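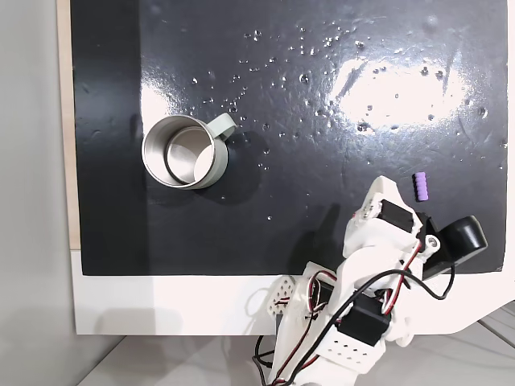
Chaltu Nigatu wants everyone to know that the arm used to miss the mug every single time. Every time! She kept a tally on the back of a pizza box for the first week, she says, and she has no plans to throw the box away.

Nigatu is one of the students in the Akden Robotics Club, which meets after school on the second floor of the Akden Community Workshop and has spent the winter building small 3D-printed arms and teaching them to do kitchen chores. On Saturday the club takes its best one to the Nekport Tabletop Challenge, where student teams from all over the county will try to get a robot to pick things up and put them where they belong.

It sounds simple until you try it. The object can be soft or hard, tall or flat, and the judges choose where it goes. Teams get their table layout only minutes before their turn. Shiny surfaces are allowed, and so are spills, and that has sent more than one team back to its notes this season.

The Akden students named their arm Shim, after the slivers of plastic they kept sliding under the base until it finally sat level. The white links came off the workshop's printer one at a time, with plenty of reprints along the way. Small black servo motors move the joints, and the wiring gets redone so often that the club now has a standing rule: whoever touches the cables last has to draw the new diagram before going home.

"I have drawn that diagram so many times I could do it in my sleep," said Jong-dae Choo, a sophomore. "But it's the best way to learn it. In the fall I couldn't have told you which lead was power."

Choo and Nigatu do most of the driving in practice, and Funmilayo Akande writes most of the code. The team trains Shim by guiding it through a task by hand, saving the motion, and then letting the software try to repeat it when things on the table have moved. As of last Thursday they had 2,614 saved runs, and Akande has watched a good share of them, usually with a sandwich in one hand.

The runs that go wrong are her favorites. She sorts them into folders with names like "too eager" and "changed its mind," and the club goes through a few at the start of each meeting. It's a loud half hour. People shout out guesses, somebody acts out the wrist movement with an elbow, and by the end there is usually one small thing worth changing.

Two weeks ago that small thing was the approach. Shim had been coming at everything straight on, and Akande wondered what would happen if it swung in from the side and slowed down before closing the gripper. They tried it that same afternoon. Out of 50 attempts, the arm finished 41, by far its best day up to then, and the cheering brought people up from the pottery class downstairs.

Coach Berenice Manríquez, who teaches physics at Flovska High, has been running the club for four years and still stays late more nights than she probably should. She likes that the arm is cheap enough to be broken. The whole build came in at $209, she said, a little over what the club made at its February bake sale.

"If a finger snaps, we print a finger," Manríquez said. "So they try things. They try really strange things, and some of those end up working better than what I would have told them to do."

The Nekport rules give each team ten minutes at the table and up to 200 points. Half of those come from finished moves, and the rest are split between a short talk with the judges and a surprise round, in which a judge adds an object the team has never practiced with. Last year it was a rubber duck. This year's students have been bringing in whatever they can find at home to get ready, and the shelf by the window is getting crowded.

Eulalia Saavedra, the club's youngest member at 13, will give the talk. She has been practicing on her grandparents, her bus driver and anybody waiting in line at the workshop's front desk, and she has a great answer ready for when a judge asks what the team would do differently. (She wouldn't share it. We asked twice.)

The challenge starts at 10 a.m. Saturday in the Nekport High School gym. Admission is free, and visitors can try driving a practice arm between rounds. Students in grades 7 through 12 who would like to join the Akden club can stop by the workshop any Tuesday or Thursday after 3:30 p.m. No experience is needed, and there is always a cable diagram to draw.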